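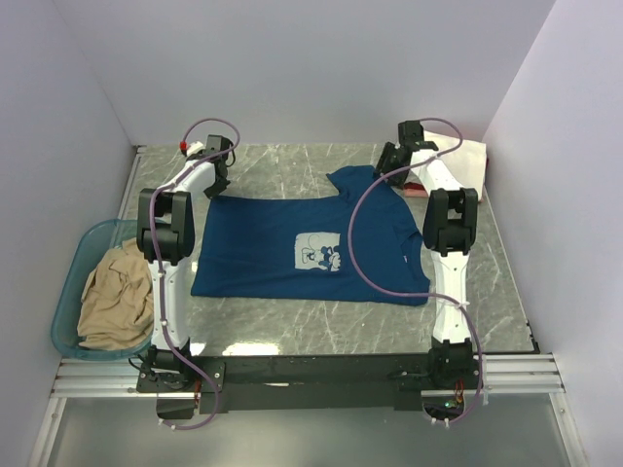

Navy T-shirt laid out sideways on the marble-patterned top, collar to the right.

Student Work > Textiles & Home

7 min read

Folding a T-Shirt the Same Way Twice: My Summer Project Report

I picked T-shirts for my project and my mother laughed for a solid minute. Fair enough! I have folded T-shirts badly my whole life, and I had a drawer at Geltside that wouldn't close to prove it. But the assignment for the Sengate summer course was to take an ordinary household job, do it over and over, and write down what changes the result, and I wanted something I could repeat many times without buying anything. Laundry was already there, in a pile, waiting for me.

So the question I wrote on my proposal form was this: if you fold the same kind of shirt by the same method, what makes one come out as a neat rectangle and the next one come out as a sort of pillow? I had a guess going in (I thought it was all about the folding itself, the order of the steps) and my guess was mostly wrong, which my adviser told me is fine as long as I say so in the report. I'm saying so.

I should add that I don't own any kind of folding board and didn't use one. A couple of people in the course asked. I wanted a method that works on any flat surface.

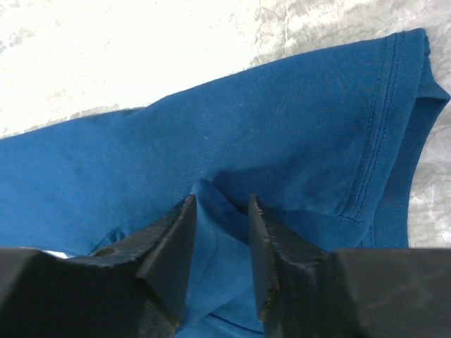 Report and write-up: Laurinda Macedo
Project adviser: Thibault Royer
July

What I worked with

My set was 16 cotton T-shirts, all short-sleeved, mostly dark colors, borrowed from my own closet and my brother's. I left out anything with a big rubbery print on the front. Those shirts fold like cardboard and they'd have needed a project of their own. I also kept a few other things nearby for comparison: a white towel, a red cloth, a pair of sweatshirts. They don't show up in the measurements, but I folded them when I got tired of shirts, and I learned a bit from them too.

For a ruler I used a cheap plastic one and then switched to a sewing tape after the plastic one slid off the table for the third or fourth time. Everything is in millimeters, which felt strange for the first day and then didn't.

The target was a folded shirt 300 mm long. That number isn't magic. It's the depth of the shelf I was folding for, minus a bit of breathing space. Width I let fall where it wanted to, within reason.

The method

I tried a few folds off the internet in the first week and settled on one that the course handouts call the Leung fold. It goes like this:

1. Lay the shirt flat, front side down, collar to one side.
2. Smooth it from the middle out toward the seams.
3. Bring the far side in, sleeve and all, until the edge reaches the middle of the collar.
4. Turn the sleeve back on itself so it lies along the fold.
5. Do the same with the near side.
6. Bring the hem up toward the collar, then fold once more.

I know some people do it with the collar pointing away from them. I started that way too! But with the shirt lying sideways I could reach the hem and the collar without leaning over the table, and my folds got straighter right away. I can't say how much of that was the position and how much was me finally paying attention.

Step two is the one I used to skip. I'd throw the shirt down, give it one swipe with my forearm, and go. More on that in a minute.

The first week (bad)

The first week went badly and I have the notes to show it. My page for Sunday says "sleeves AGAIN" and has a drawing of an angry face. What kept happening was that I'd get to step four, turn the sleeve back, and there would be a little roll of fabric trapped underneath. You can't see it at that point. You only find it at the end, when the finished shirt has a hump on one side and the stack starts to lean.

I went back and did that step slowly, stopping after each move, and the trouble started earlier than I'd thought. The way I was picking up the fabric was the problem. I was grabbing a fistful. When you take hold of a big bunch, you lift the top layer and the bottom layer by different amounts, and when you put it down again the two layers don't match. After that, no amount of patting helps. You just flatten the mistake.

A small pinch close to the hem works much better. You want enough cloth that it doesn't slip, and no more. I practiced only that, pinch and lift and put down, for most of an afternoon — not the most glamorous day of my summer — and by dinner I could bring a sleeve across without disturbing the body of the shirt.

The hem itself is useful here. It's stitched, so it's stiffer than the rest, and it tells you where you are. If the line of stitching is straight, the cloth behind it is usually straight too. If it's wavy, stop and fix it.

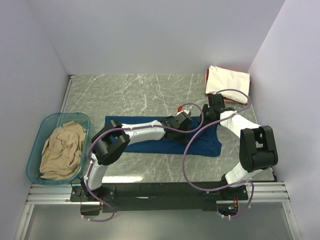
Setting up the table turned out to matter more than I'd planned for, so I gave it its own section in my notebook. For a while I kept everything in front of me at once, the unfolded things and the folded things together, and I kept knocking one into the other. I'd fold a perfectly decent shirt and then drag a sleeve of the next one straight through it.

What I do now is keep the middle of the table for the one thing I'm working on. Things that haven't been folded go in a plastic tub off to one side. Finished things go to the back, out of the reach of my elbows. Towels are good at the bottom of a pile, but if a towel and a smaller cloth have to share a corner, it doesn't much matter which goes on top as long as the edges are lined up enough that they don't slide.

The tub deserves a word. I tried a laundry bag first and hated it. Everything at the bottom came out looking like a raisin, and I'd spend longer smoothing than folding. With a low, open tub I can see what's in there and lift things out without pulling. Light-colored clothes crumple just as much in a tub as dark ones, by the way, you just see it more.

The surface matters too. I folded on a bedspread for two evenings when the table at Geltside was taken, and I threw those measurements out. On a soft surface the shirt sinks a little wherever you press, and smoothing one end wrinkles the other. A hard top lets the cloth slide where you push it. If it's too slippery the shirt will creep away from you, but I got used to that and kept one hand resting near the collar.

What I measured

Once I had the pinch and the table sorted out, I folded the whole set again and measured every shirt. The average length was 290 mm, so a little short of my target, and short in a steady way, shirt after shirt. I was thrilled with this. A result that's always off by the same amount is easy to fix: I was bringing the hem up a touch too far in step six.

The two I'd call failures were both older shirts that have gone wavy along the bottom. You can do everything right with those and the last fold still won't line up. I tried tugging the hem straight before starting, and it helped for one of them.

Then I did the skipping test. I folded the set once with step two done carefully and once with my old forearm swipe. I didn't tell Thibault which stack was which and asked him to pick the better one. He picked the careful stack before I'd finished my sentence. It isn't much of an experiment (he's only one person, and he could probably guess from my face) but it was enough for me. Smoothing took me about 16 extra seconds a shirt when I was being fussy, less toward the end.
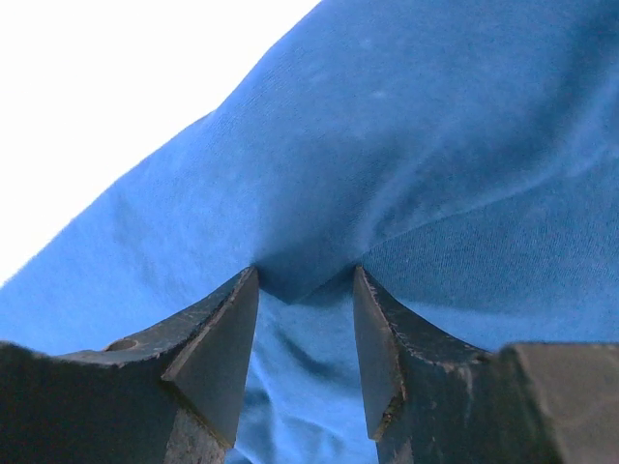 Blue knit fabric up close, with tiny fibers catching the light along the edge.

Fuzz, and other things I didn't plan to write about

I hadn't expected to spend any time on the feel of the cloth. But some of my softer pieces have a fuzzy surface, and fuzzy cloth sticks to itself. That's good and bad. A fold in a fuzzy knit stays where you put it. On the other hand, once two layers are touching they don't like to slide, so if you've put one down crooked you have to lift it clear off and try again. Smooth cotton forgives you more. You can nudge it.

Sweatshirts also drape in these big rounded folds and never come down to a sharp crease, however hard you press. I stopped trying. For thick things I skip the last fold and leave them bigger.

What I'd change

I would start measuring sooner. My first week is all complaints and drawings, and I'd love to have real numbers from it to set beside the later ones. I'd also ask a second person to fold the same set, someone with different hands and different habits. My friend at Eltamley offered and then got a summer job, so that didn't happen.

I'd like to try long sleeves, too. I did two, just for fun, and the sleeves reach clear across the body and have to be turned back twice, and the bump at the shoulder is back to haunt me. My feeling is that the small pinch still helps but that the order of steps might matter more there than it did for the short-sleeved ones. My original guess could still be right about something!

Thibault's written comment on my draft was that I should say more about who could use this. My answer is anyone with a narrow shelf and a drawer that won't shut. Mine shuts now. The sweatshirts live on the chair until I've figured out what to do with them.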